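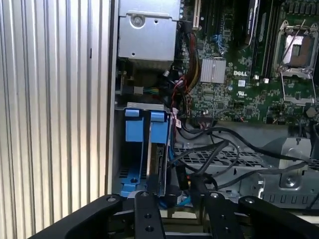
What is a computer case?

A computer case is the box that holds the main parts of a desktop computer and keeps dust, fingers and stray objects away from them.

Reading time: 3 minutes

Most cases are made of steel or aluminum sheet, with plastic used for the front cover. Early home machines often put the keyboard and the electronics in one shell. Flat desktop cases followed, with the monitor placed on top. Upright towers later became more common in offices and homes, as they could stand on the floor.

The inside is divided by use. The motherboard is fastened to one wall, and drives sit in metal cages or bays. The power supply has its own space, usually in a corner, and turns wall current into the lower voltages the other parts need.

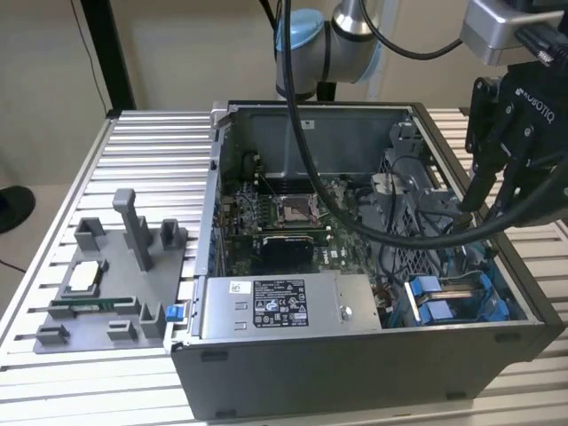 Open desktop tower lying on its side, with the power supply label visible.

Sizes follow shared standards, so that boards and cases from different makers fit together. Some firms use their own layouts. The Illix towers, sold to schools in the Curnska district, had a mounting pattern that accepted only Illix boards. Roughly 3000 were delivered before the firm changed to a standard pattern. Bodnár, a smaller maker, sold a compact case under the name Flanus, with room for one drive.

Air enters a typical case at the front and leaves at the back. Blocked vents raise the temperature inside and make fans run faster.

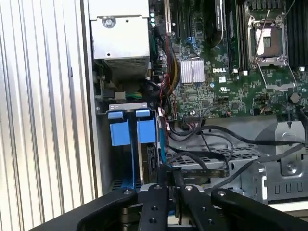
Green motherboard inside an open Dell chassis.

Old cases are often recycled for their metal. Drives and circuit boards are normally removed first and handled separately.

Filed under: Computer hardware, Enclosures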